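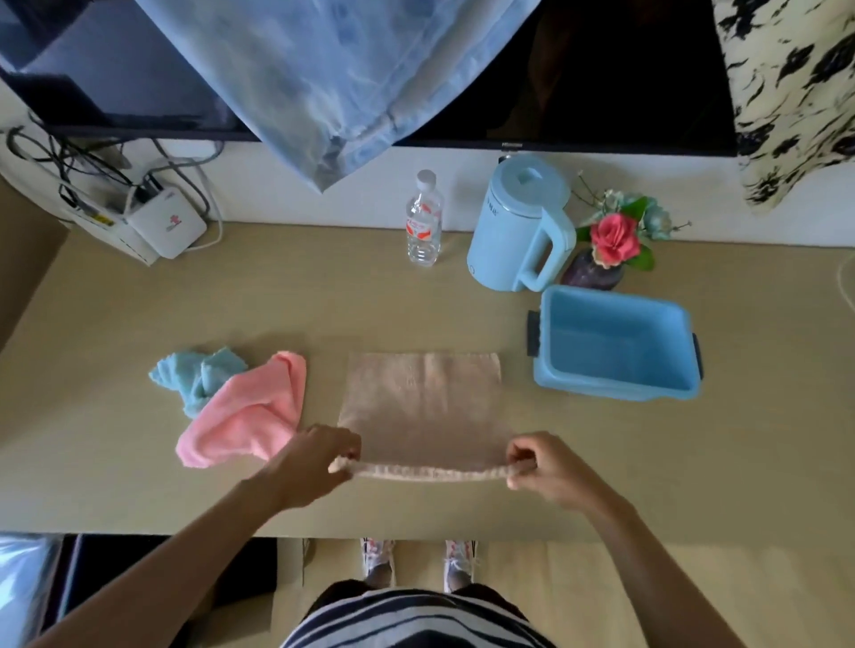
共用洗濯室・リネン庫 月例安全点検表(コメント付き)
施設名:フラストヴィル集合住宅 B棟
対象月:2月
点検票番号:2502
前回票番号:2516(番号が逆戻りしているのは、用紙の束を下から使った人がいるため。内容に影響なし)

判定の見方
良=そのまま使用可
注=使用可だが次回までに手当て
否=使用停止

1. 出入口と通路

1-1 扉が最後まで開くか 【良】
開く。先月まで扉の裏に立てかけてあった物干し竿は撤去済み。代わりに傘が二本立てかけてあったので、これも撤去した。三本目が来ないことを祈る。

1-2 通路幅が確保されているか 【注】
乾燥機の正面に折りたたみ椅子が出たまま。座って待ちたい気持ちは理解するが、避難するときに最初に転ぶのは座っていた本人である。使用後は壁のフックへ。

1-3 非常灯の点灯 【良】
試験ボタンで点灯。ボタンを押すには脚立が要り、脚立は施錠された物置にあり、物置の鍵は管理室にある。点検時間の大半はこの項目に費やされた。

1-4 床の水たまり 【注】
3号機の左前脚の下に手のひら大の水。拭いて一時間後に再確認したところ、また少し出ていた。給水ホースの継ぎ手を増し締めし、受け皿を置いた。受け皿は修理ではない。次回までに必ず部品を替えること。

2. 洗濯機(1〜4号機、いずれもフルカウ製)

2-1 アース線の接続 【良】
全機接続あり。4号機のみ線に余裕がなく、機体を手前に引くと抜ける。掃除の際に引かないこと。掃除をするなという意味ではない。

2-2 給水ホースのひび、膨らみ 【注】
1、2、4号機は異常なし。3号機は前項のとおり。

2-3 ふたのロック 【良】
運転中に開かないことを確認。2号機は終了後もしばらく開かない。故障ではなく、慎重な性格なのだと思ってほしい。こじ開けた跡が一か所増えている。

2-4 糸くずフィルター 【注】
清掃当番表には全日程に丸が付いている。フィルターの中身はこれと異なる見解を示した。丸は掃除のあとに付けること。

2-5 排水口 【良】
トラップを外して洗浄。ボタン四個、硬貨一枚、判別不能の樹脂片を回収。硬貨は管理室で預かっている。申し出る場合は額面を言うこと。

3. 乾燥機

3-1 排気ダクトのほこり 【否】
2号乾燥機のダクトに厚いほこりの層。火災原因の代表格なので、即時停止とし、札を掛けた。翌朝見たところ、札は丁寧に外され、機械の上に畳んで置いてあった。札を粘着式に変更し、電源側も遮断した。業者の清掃が済むまで、どんな急ぎの事情があっても動かさない。

3-2 本体と壁の間隔 【良】
規定の間隔あり。隙間に落ちていた靴下は掲示板の下の箱へ。片方のみ。

3-3 油の付いた布の持ち込み禁止表示 【注】
表示はあるが、日に焼けて「油の付いた布の持ち込み」までしか読めない。これでは歓迎しているように見える。至急貼り替え。食用油、アロマオイル、塗料の付いた布は、洗った後でも乾燥機に入れない。自然発火の危険があり、温度を下げれば済むという話でもない。

4. 作業台と布類

4-1 作業台のがたつき 【良】
四隅に体重をかけて確認。新聞紙を挟んであった脚は、調整ねじを回したら直った。新聞紙はかなり長くお勤めだったようで、お疲れさまでした。

4-2 台の縁、角のささくれ 【良】
素手で触れて異常なし。

4-3 清掃用クロスの保管 【注】
トレーに平らに置く決まりは、おおむね守られている。ただし湿ったままのものが二枚混じっていた。湿った布を重ねると臭う。臭うと誰も使わなくなり、誰も使わないと備品費が増える。

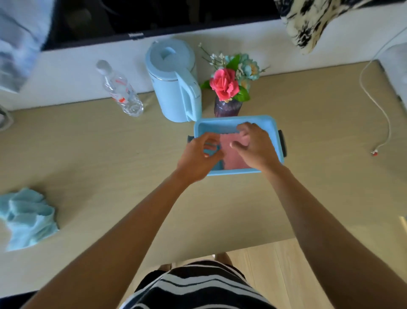 図1 水色のトレーとピンク・紺のクロス

4-4 色分けの周知 【注】
床用と台用の区別を書いた紙はあるが、棚の内側に貼られており、棚を開けて頭を入れないと読めない。頭を入れて読んだ者として言うと、内容は分かりやすい。外側に移す。

4-5 リネン庫の棚の固定 【良】
壁側の金具、上下とも締まっている。最上段に重い毛布を置かないという注意は守られていたが、代わりに洗剤の大箱が載っていた。下段へ移動。

5. 洗剤・薬品

5-1 塩素系と酸性タイプの分離 【良】
別の棚に保管。仕切り板に「混ぜるな」と大書してある。先月の点検では仕切り板そのものが混ざっていたので、大きな進歩といえる。

5-2 詰め替え容器のラベル 【否】
ラベルのない容器が一本。中身は透明でやや粘りがある。飲料用のボトルを使っている点が特にまずい。嗅いで確かめるのは点検ではないので、開けずに隔離した。心当たりのある人は管理室まで。叱らない。少ししか叱らない。

5-3 洗眼用品 【注】
備えてあるが、期限切れが近い。ナスル商会に注文済み。

5-4 手袋 【良】
箱に20枚。左右兼用のはずだが、なぜか右手から減っていく。
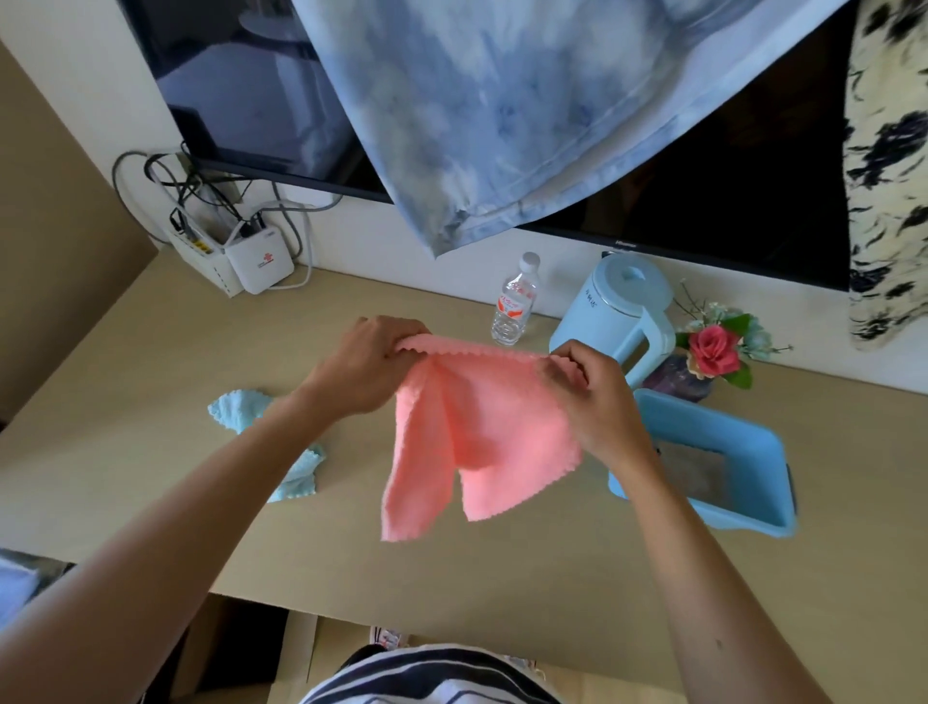 6. 電気と換気

6-1 コンセント周りのほこり 【注】
乾いた布で除去。差し込んだまま拭いた跡が見られた。必ず抜いてから拭くこと。抜けないほど奥にある場合は、機体を動かさず管理室に連絡(2-1を参照)。

6-2 延長コードの使用 【否】
持ち込みの三口タップに、さらに別のタップが接続されていた。末端は携帯電話の充電器。洗濯を待つ時間が長いのは施設側にも責任があるが、水場での数珠つなぎは認められない。撤去済み。

6-3 漏電遮断器の動作 【良】
テストボタンで正常に遮断。同時に4号機も止まり、使用中の方に大変ご迷惑をおかけした。次回から事前に掲示する。

6-4 換気扇 【良】
回っている。音については毎回コメントを求められるが、安全上の問題はなく、音楽上の問題である。

6-5 室温・湿度 【注】
午後4時の時点で湿度74%。窓を開ければ下がるが、開けると寒いという理由で閉められている。換気扇の「強」を常時使用とし、スイッチに覆いを付けた。

7. 掲示と連絡先

7-1 緊急連絡先 【注】
番号は正しい。ただし担当部署が「フロディマム支所」のままになっている。支所の移転に伴い名称が変わったので修正する。電話は通じる。長く待てば通じる。

7-2 消火器 【良】
圧力は正常範囲。前に置かれていた観葉植物は、日当たりのよい窓際へ転居していただいた。

総合判定
一部使用停止(2号乾燥機)。否は三件。うち延長コードは撤去により解消、残る二件は次回点検を待たず処置する。

申し送り
・3号機の継ぎ手、部品到着後に交換
・受け皿の水は気づいた人が捨てる。気づかないふりは点検項目にないが、検討中
・用紙の束は上から使う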